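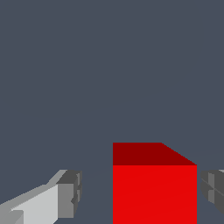 图 3-1 红色方块，正面与顶面

第三章 第一次开放福利登记

前两章把账号和公司资料弄好了，接下来就是真正要让同事们登进 Nodus 自己选福利的部分。我在 Sernis 给小公司做福利顾问，这一章的内容我差不多每个客户都要讲一遍，讲到后来干脆写下来。读者我默认是公司里管人事的那位，或者兼管人事的老板本人（我的客户里后一种还真不少）。你不需要懂保险，也不需要懂电脑，会用表格软件就够了。

开始之前手边放好这几样：员工名册、和保险经纪签好的方案说明、薪资软件 Flirent 的管理员密码。方案说明一定要拿盖过章的最终版，别用谈判时来回改的那份！我见过登记开到一半才发现自付额对不上的，最后全员重选，人事部那一周谁都不想接电话。

3.1 导入员工名册

1. 从 Flirent 导出名册。路径是“报表 → 人员 → 在职”，格式选 CSV。

2. 打开文件，把表头改成 Nodus 认得的名字。“工号”“姓名”“入职日期”“用工类型”“邮箱”是必填的，其他列留着也行，系统会直接跳过。

3. 检查“用工类型”这一列。Nodus 只认“全职”“兼职”“实习”，写成“正式工”或者“全职（试用）”都会报错。试用期的同事照样填“全职”，试用期在 3.2 节另外设置。

4. 回到 Nodus，点“人员 → 批量导入”，把文件拖进去。一次最多 300 行，超过的话拆成几个文件分开传，顺序无所谓。

5. 看预览页。标黄的行可以先放过去，标红的必须改完再点“确认”。

注意：用表格软件打开 CSV 的时候，工号开头的零很容易被吃掉。“0417”变成“417”，系统就当成新员工了，结果同一个人出现两次。保险的做法是打开之前先把那一列设成文本格式。

说个小事。我的同事 Mayu Ebihara 导名册之前总要把离职的人再筛一遍，我以前嫌她慢，现在我也这么干了。Flirent 里的离职状态要等最后一笔工资结清才会更新，所以“在职”报表里常常混着已经走了的人，给他们发登记邀请，场面有点尴尬。

3.2 设置资格规则

资格规则就是告诉系统谁能选什么、从哪天起能选。我建议你先在纸上写一遍再去点按钮，这里的菜单层级有点深，边想边点特别容易绕晕。

1. 进入“福利 → 资格规则”，点“新建规则组”。名字起得直白一点，比如“全职员工”。叫“A 组”的话，半年以后你自己都想不起来是谁。

2. 在“适用人员”里勾选用工类型。

3. 设置等待期。常见的选项有“入职当天”“入职次月首日”和“试用期满”，以你和经纪签的方案说明为准，系统默认的那个不一定对。

4. 在“可选项目”里把这组人能用的福利勾上：补充医疗、牙科、意外险、年度体检等等。没勾的项目员工完全看不到，连灰色的都没有。

5. 兼职员工如果有最低工时要求，打开“按工时判断”，再填每周的小时数。这个开关藏在“高级”里面，我找了好久。

6. 保存，然后给兼职、实习各建一个规则组，步骤一样。

提示：一个员工同时符合好几个规则组的时候，系统按列表里的先后顺序，取排在最前面的那个。用左边的小把手可以拖动排序。

警告：登记开放以后再改资格规则，已经提交的选择会被全部退回“待确认”，员工还会收到一封口气很硬的系统邮件。规则没定下来之前，千万别急着开放。

3.3 填写费率和公司承担部分

我自己最喜欢这一节，数字填进去以后，员工端立刻就能算出每个月扣多少钱，特别直观！

1. 点开每个福利项目，进入“费率”页签。

2. 按方案说明把费率抄进去，“仅本人”“本人加配偶”“本人加子女”“全家”分行填。没有的档位请删掉那一行，留着零的话员工会以为免费。

3. 选择公司承担方式：固定金额，或者百分比。假如公司替员工本人出 50%，就在“本人”那栏填 50，不用写百分号。

4. 家属部分单独设置。很多公司家属部分完全由员工自己付，那就填零，这里的零是可以的。

5. 点“试算”，找一个真实的员工代进去看看结果，跟经纪给的样表对一对。

角、分上的出入大多来自舍入方式。Nodus 默认每个发薪周期舍入一次，有的保险公司是按月舍入。到“公司设置 → 薪资 → 舍入”里改成和保险公司一致就好。要是差出整块的钱，多半是费率抄串行了，回第 2 步重新看。

至于公司到底该承担多少，这本手册没法替你决定。我只能讲讲自己的看法：预算有限的时候，我宁可把本人那部分补得厚一点，项目少一点。选项摆了一长排、每样都要自己掏大头，同事们看完多半就关掉页面了。我的同事 Khải Văn 不同意，他觉得选择多本身就是福利，我们为这个吵过好几回，到现在也没吵出结果。

3.4 先跑一次测试登记

请不要跳过这一节，真的。

1. 在“登记 → 测试模式”里新建一个测试窗口。

2. 挑 4 位同事参加，最好情况各不相同：单身的、有孩子的、兼职的，再加上一位平时不怎么爱用电脑的。

3. 让他们用自己的手机登录，从头走到提交，中间别帮忙。

4. 收集他们卡住的地方，改掉说明文字里的行话。“免赔额”旁边加一句大白话解释，会少接很多电话。

5. 测试结束，点“清除测试数据”。

有一家叫 Quách 的客户，做家具配件批发的，人事 Ngọc Kiều 测试时发现仓库那边的同事大多没有公司邮箱，邀请根本发不出去。后来改用手机短信登录，在“人员 → 登录方式”里就能切换。切换之前要先补齐手机号，系统不会提醒你谁的号码是空的。

注意：测试模式下生成的确认单和正式的长得一模一样，只是编号开头多一个字母 T。请跟参加测试的同事说清楚，正式开放后他们还要再选一次。

3.5 正式开放登记

1. 进入“登记 → 新建窗口”，类型选“年度登记”。

2. 填开始和结束日期。我习惯开 9 天，太短了出差的人赶不上，太长了大家都拖到最后一晚。

3. 写邀请信。系统自带的模板可以用，但我建议把第一句换成你自己平时说话的样子，再把结束日期放到最上面。

4. 打开“自动提醒”，勾选“中期”和“截止前一天”。

5. 选择“未操作者的处理方式”。“沿用去年”适合已经用过 Nodus 的公司；第一次用的话没有去年的数据，请选“视为放弃”或者“默认基础方案”，并且在邀请信里写明白。

6. 点“开放”。系统会让你再输一次密码，输完就没有撤回键了，只能提前关闭窗口。

窗口开着的时候，首页会有一条进度条，点进去能看到谁还没提交。催人这件事我劝你温和一点，群发提醒里不要点名。员工选了什么属于个人信息，部门经理的账号默认只能看到“已提交”或“未提交”，这个权限请不要放宽。

3.6 关闭窗口，把扣款送进 Flirent

1. 窗口到期后状态会变成“待核对”。先下载“登记汇总表”，自己看一遍。

2. 重点看新增家属的那些行，缺证明文件的会有一个回形针图标。点图标可以直接发补件通知。

3. 核对完点“锁定”。

4. 进入“导出 → 薪资扣款”，目标选 Flirent，生效日期填第一个要扣款的发薪日。

5. 在 Flirent 里点“导入扣款”，先看预览，再确认。

6. 把“保险公司名单”另外导出一份，通过经纪指定的加密渠道发过去。不要用普通邮件附件。

警告：同一个扣款文件导入两次，员工就会被扣两次钱。Flirent 不会拦你。导完以后马上给文件名后面加上“已导入”，挪到别的文件夹里去。

登记关闭以后结婚、生孩子、家属失去原有保险的，走“生活变动”流程，那是第五章的内容。六月以后入职的新同事也不用等明年，系统会按 3.2 节的等待期给他们单独开窗口。

这一章最后修订于2022年1月15日，菜单名称按当时的版本写。如果你的界面对不上，先点右上角头像看看是不是还停在“旧版视图”，切过来通常就一样了。还不行的话找 Tài Trịnh，他负责 Sernis 的客户支持，来信时请附上规则组的截图和报错编号，员工的姓名和证件号记得先遮掉。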